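Tulleck Equipment Program
Garment Handling Cell, Skastenlow site
Progress report to the funder, second reporting period
May 4, 2024

1. Status

The project is on schedule against the revised plan and under budget on capital items. The arm, controller and first gripper set were delivered and commissioned during the period. Data collection on folding and flattening tasks is running on one station. The purchase of the second station has not been committed and is the main subject of this report.

One item from the previous report remains open: the electrical work on the east wall. The landlord approved the drawings, but the contractor has yet to confirm a start date. The present station runs from the existing circuit and is not affected. A second station cannot be powered there until the work is finished.

2. Work completed

Commissioning took longer than planned. The controller arrived with an older firmware version than the one quoted, and the supplier, Lolitz, replaced it under the purchase agreement at no charge. The mounting plate had to be redrilled locally. Both matters are closed.

The station has logged 213 hours of operation since acceptance. Unplanned stops have come from three sources: cable strain at the wrist connector, lost network connection to the recording computer, and gripper fingers shifting on their mounts after repeated closing. The cable was rerouted and has given no further trouble. The network fault was traced to a switch, which was replaced from spares. Finger movement is dealt with by a torque check at the start of each shift, pending a better mount.

The task list now covers T-shirts, towels, pillowcases and light sportswear. Sportswear was added at the request of the two laundry partners, who reported that it makes up a growing share of their sorting load. Thin synthetic knits have been the hardest group so far. Layers slide over one another, and the gripper often takes two where one is wanted. Results on cotton towels are well ahead of results on these garments, and the gap affects what should be bought next.

3. Gripper fingers

The first set of fingers was chosen for general use: black, wedge-shaped, tapering to a narrow tip over a broad base. The taper lets the fingers get in beside a fold without pushing the whole garment across the table. The broad base limits how low the wrist can go when the hem lies flat.
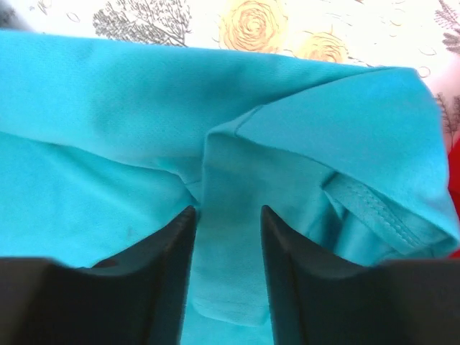

Should the next order be for a different finger? The order should be split, with one set of the present design kept as a baseline and one set of the longer Cabral pattern bought for trial on knits.

The Cabral fingers have the same mounting pattern, so no adapter is required. Lead time is quoted at 28 days. The supplier will not accept returns on opened sets, and the trial should therefore be limited to a single set until results are in hand. Evaluation will use the existing garment list and the same start positions, and will report single-layer pick rate separately for cotton and synthetic items.

Softer fingertip pads were also considered. They wear quickly in our tests and leave marks on pale cloth. We do not propose to budget for them in this phase.

4. Budget position

Capital spending to date is within the approved amount. The largest saving came from retaining the existing work table in place of the welded frame in the original application. The table has proved stiff enough at the speeds in use. If cycle speed is increased in the next phase, the frame will need to be looked at again.

Consumables are over plan. The main causes are wrist cables, replacement garments and table coverings. Garments were costed as a one-time purchase in the application. In practice they stretch, pick up marks and lose their original shape with repeated handling, and must be replaced if results are to be compared between months. We request that $3200 be moved from the unused frame allowance to consumables. No increase in the total grant is sought.

Staff time is on plan. Travel is under plan, as acceptance testing was carried out on site by Lolitz.

5. Second station

The approved plan allows for 2 stations. We recommend that the order for the second be held until the finger trial is complete and the electrical start date is confirmed. The supplier has agreed in writing to hold the quoted price to the end of June. An order placed after that date would be subject to a new quotation.

Two options were costed. The first is an identical station, which keeps spares and training simple. The second uses a lighter arm with a shorter reach at a lower purchase price. The lighter arm would cover shirts and pillowcases but could not reach the far edge of a bath towel from its base position. It would also need its own cables and controller spares, which removes most of the saving over the life of the equipment. The identical station is preferred.

6. Risks

Electrical work: moderate. A late start would leave the second station in storage, with its warranty period running from delivery. Lolitz has been asked to start the warranty at commissioning and has not yet replied.

Finger supply: low. One spare set of the present design is on the shelf.

Garment supply: low for cotton, moderate for synthetics. Partners have offered surplus items, but sizes and condition vary.

7. Decisions requested

Approval of the transfer to consumables set out in section 4.

Approval to buy one Cabral finger set and one set of the present design from the existing tooling line.

Agreement to hold the second station order as described in section 5, with a written update from us before the supplier's price expires.

The asset register and the itemized spending table are attached separately.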